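Ananases para a Dona Vahidi

Conto. Uma caixa com tampa, uns sacos de fecho e uma encomenda que ninguém foi buscar.
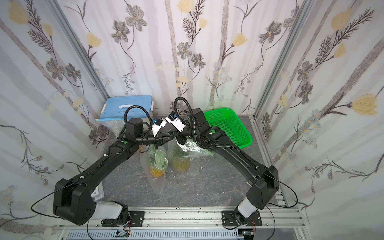
Homa Arabzadeh

Eu só tinha entrado no Mukico para comprar sacos. Daqueles transparentes, com fecho, que servem para tudo e que em minha casa desaparecem como as meias. E saí de lá três horas depois com as mãos pegajosas, um recado para entregar e uma briga que não era minha, mas já lá vamos.

A Thư Trình estava ao balcão com o telefone entalado no ombro e cara de quem já tinha ouvido a mesma frase muitas vezes. Fez-me sinal para esperar. Esperei. Li os avisos da porta todos, incluindo o das aulas de acordeão, que está lá desde fevereiro e já perdeu as tirinhas com o número. Quando finalmente desligou, disse-me:

— A Dona Vahidi já não quer os ananases.

Disse aquilo como se me anunciasse uma morte na família. Eu nem sabia que havia ananases! Mas havia, encomendados para um almoço, pagos pela metade e já à espera na salinha dos fundos. E o almoço, pelos vistos, tinha acabado antes de começar, por causa de um genro e de uma frase dita ao jantar que a Thư se recusou a repetir-me (repetiu-ma depois, e não era assim tão grave, eu já disse pior em batizados).

— E agora?

— Agora arrumo-os como deve ser e alguém lhos leva na mesma. Ela pagou metade. Metade é dela.

Alguém. Conheço aquele alguém desde a escola, costuma ser eu.

Fui com ela para trás. Gosto daquela salinha, confesso, tem um papel de parede às flores, umas grandes e cinzentas, outras amarelas a meio caminho entre a tulipa e o copo de licor, e troncos de árvore compridos que sobem por ali acima. A minha mãe teria dito que era papel de quarto de senhora. A Thư diz que é o papel que havia. Por baixo, um cinzento a imitar mármore que não condiz com nada, e em cima dele uma caixa azul-clara e branca com pega, os sacos, e os ananases ainda com aquele ar arrogante que os ananases têm, de coroa na cabeça.

— Segura-me aí a boca do saco — pediu ela.

Parece fácil, mas vá alguém tentar. O ananás entra de fundo muito bem comportado e, quando chegamos às folhas, as folhas abrem-se e agarram-se ao plástico, e o fecho que devia correr de uma ponta à outra emperra a meio. A Thư tem uma técnica: junta as folhas com a mão como quem apanha o cabelo a uma criança, desce o saco e puxa depressa. Eu puxei devagar e fiquei com o primeiro meio dentro e meio fora, e ela riu-se tanto que teve de se encostar à parede das flores.

— Não é para rir, Thư. Isto pica.

— É um bocadinho para rir.

Enquanto trabalhávamos, foi-me contando a história do almoço, aos soluços, conforme a clientela deixava. A Dona Vahidi tinha passado a vida inteira a fazer almoços para gente que não lavava um prato. Este ia ser o último, prometera ela. Queria ananás porque o marido, que Deus o tenha, lhe levara um no dia em que a foi pedir, e a família dela ficou a olhar para aquilo em cima da mesa sem saber por onde se cortava. Acabaram por comê-lo com sal. Foi a coisa mais bonita que ouvi nessa semana, e pus-me a tratar os ananases com outro respeito, alisei-lhes os sacos e tudo.

Depois veio o genro. O genro disse que ananás era sobremesa de cantina.

Pronto, foi isto. Eu avisei que não era assim tão grave. Mas uma pessoa ouve uma coisa destas com quarenta anos de pratos nas costas e pousa o guardanapo, levanta-se, telefona para o Mukico e desmarca tudo.

— E tu achas que ela os quer ver à frente? — perguntei.

A Thư não respondeu logo. Pegou num dos sacos, endireitou-o ao pé da caixa, passou-lhe o dedo pelo fecho para ter a certeza de que estava mesmo fechado. Fez o mesmo ao do lado.

— Acho que ela quer que alguém lá vá bater — disse por fim. — O que levas na mão tanto faz.

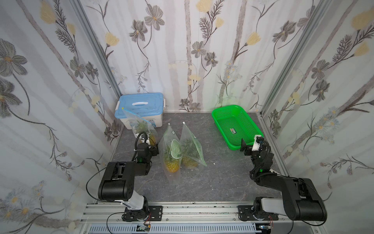
Porta 603

A Dona Vahidi mora nos prédios novos de Jirkcombe, que de novos só têm o nome, e o elevador estava como costuma estar. Subi a pé com a caixa da Thư pela pega. Não coube tudo lá dentro, claro, de maneira que levava também um saco pendurado em cada braço e as folhas a fazerem-me cócegas no cotovelo através do plástico. Parei no quarto andar a fingir que procurava as chaves, para o caso de alguém me ver a bufar.

Toquei. Nada. Toquei outra vez e disse o meu nome, e depois disse «são os ananases», o que dito em voz alta num corredor vazio soa a senha de contrabandista.

Ouvi a corrente.

— Eu desmarquei isso.

— Eu sei, Dona Vahidi. Mas metade é sua.

Abriu mais um palmo. Estava de avental, o que me deu logo esperança, ninguém põe avental para não fazer nada. Olhou para a caixa, para os sacos, para a minha cara vermelha das escadas.

— E a outra metade?

Não tinha pensado nisso! A Thư não me tinha ensaiado para perguntas. Disse a primeira coisa que me veio à cabeça, que a outra metade era minha, que a tinha comprado eu. Saiu-me assim. Era mentira, mas no caminho de volta passei pelo balcão e paguei os 3000 que faltavam, e a Thư recebeu-os sem fazer um único comentário, que nela é quase um abraço.

— Então entra — disse a Dona Vahidi. — Metade de um ananás não se come sozinha.

A mesa estava posta. Juro. Toalha, copos, os pratos bons com o fio dourado, tudo para uma gente que não ia aparecer. Ela foi tirando pratos do lugar e empilhando-os no aparador até sobrarem o dela e um para mim, e eu fiquei ali com um saco no colo a lutar outra vez com o fecho, que para abrir também tem que se lhe diga.

Cortou-o em pé, de cima para baixo, com uma faca enorme e sem óculos. Eu olhei para o lado. Quando voltei a olhar já havia rodelas num prato e ela estava a abrir o armário de cima, em bicos de pés, à procura de qualquer coisa.

— O açúcar está aqui, Dona Vahidi, na mesa.

— Não é açúcar que eu quero, filha.

Trouxe o saleiro. Pôs uma pitada na rodela dela, passou-mo e ficou à espera, muito séria, de queixo levantado. Provei. É estranho ao princípio e depois deixa de ser.

Comemos sem falar muito. O telefone tocou e ela deixou-o tocar. Tocou outra vez, ela limpou as mãos ao avental, foi ver quem era e voltou a sentar-se.

— É a minha filha.

— Não atende?

— Já atendo. Deixa-me acabar esta.

Acabou aquela e mais outra. Depois levantou-se, levou o telefone para a cozinha e encostou a porta, e eu, que não sou de escutar (sou um bocado), fui empilhar os pratos com fio dourado para fazer barulho. Só apanhei uma frase. Ela dizia que sim, que podiam vir, mas que trouxessem sal, que o dela estava no fim.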